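Home Topics Plants Animals Space Ask Us

3 minute read

Why Do Roses Have Thorns? (They Don't.)

Every rose has its thorn, says the old saying. The old saying is wrong, and botanists have been grumbling about it for a very long time.

A true thorn is a kind of branch. It grows from deep inside the plant, the way a twig does, and then it gives up on leaves and turns into a spike. A lemon tree has thorns. Try to snap one off and you will mostly hurt yourself.

A rose has prickles. A prickle grows out of the plant's skin and the layer just under it, a bit like a wart with a bad attitude. Push one sideways with your thumb (carefully, and ask a grown-up first if it's their rose) and it often pops right off.

Then there are spines, the things on a cactus. Those are leaves, or they used to be, many cactus grandparents ago.

So what are prickles for? Mostly they are a message to anything with a soft mouth. The message is "eat somebody else." Deer sometimes read it and eat the rose anyway, starting with the buds. Prickles can also work as hooks. Many wild roses are climbers, and a prickle that curves downward can catch on a neighboring bush and help hold a long stem up. The neighboring bush doesn't get a vote.

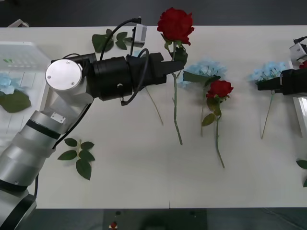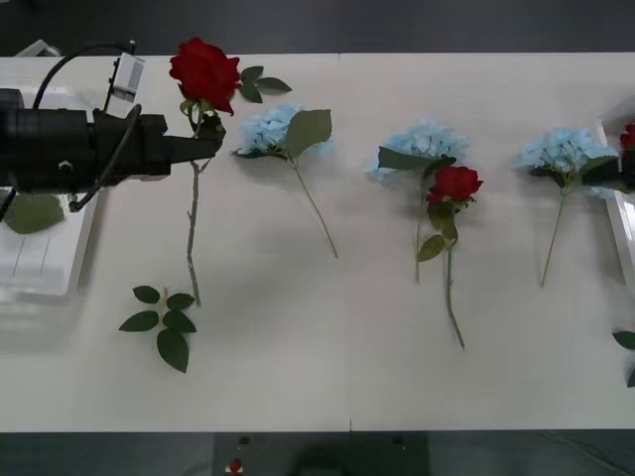
Now for the petals. A wild rose usually has five, and that's plenty. The big ruffled roses in flower shops have far more, and people are to blame. Long ago, gardeners noticed a few odd roses that had grown extra petals where their stamens should have been. Stamens are the little stalks that make pollen. The gardeners liked the odd ones, kept them, and grew more. They have been doing this for more than 2,000 years, which is a long time to spend on ruffles.

Bees were not asked about any of this. A very ruffly rose can have hardly any pollen left, and what it has may be buried under all those petals. A bee visiting one is like you opening a huge birthday present and finding tissue paper, then more tissue paper.

If you want to see how far ruffles can go, the rose garden in Lokport grows 163 kinds. The labels are worth reading too. One rose is called Bestetti and is pink. Another is called Mangubat and is also pink, but don't say so near the gardeners – they see a great difference. Go on a Sunday morning in June, when the smell is strongest, and look for the plain wild roses by the back wall. They have five petals each and a great many bees.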